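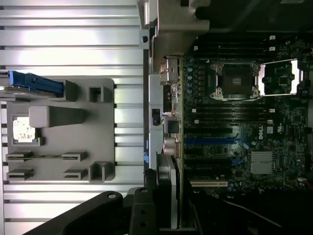

Wrist cam on the Ollar, open chassis at right, gray tray on the rails.

September, bench 2. Kondia two-finger vs. Menurby two-finger, same arm, same wrist camera, same controller settings. Want to know which one goes on the Hlongwane cell for the PC disassembly work.

Kondia opens wider but the linkage is bulky. With the approach angle we have been using it takes up a big piece of the lower part of the view, and over the chassis that is where the board edge is. Tried tilting the camera mount up. Better for the fingers, worse for everything close in, so I put it back.

Ran 26 picks on each gripper, released and re-homed between picks. Kondia missed 11, most of them on approach and only a couple from slipping. Menurby numbers are in the other sheet, I still have to clean them up because I changed the closing speed halfway through and forgot to write down where. Will rerun those.

Exposure: started at 2000 microseconds and left it there. Auto exposure hunts every time the arm swings over the aluminum, then the board goes too dark to find the sockets. Gain is fixed too. 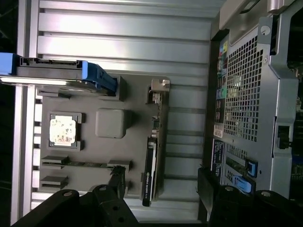 Finger clearance is the main thing left to sort out. On the mock panel we can come in from nearly any side, but the real chassis has walls and the wrist hits them before the fingers reach the lower slots. I want the planner to treat the whole linkage as one solid block for now — crude, but it stops the scrapes. The graphics card is a good test of that, standing up along the side of the panel with the tower right next to it. Approach from the bracket end first, then try from the shroud end and compare. The blue handle on the drive carrier should be easy for the color filter, but the tower has blue latches as well, so the filter needs a region limit or it will pick the wrong target.

Controller dropped its connection once at 240 mm/s and not at the lower speeds. Could be the cable. Swapped it, no drop after that, but I did not run long enough to say.

To do
Rerun Menurby set, one closing speed only
Block model for the linkage in the planner
Region limit on the blue filter
Ask for shorter fingertips — the stock ones are too long for the slots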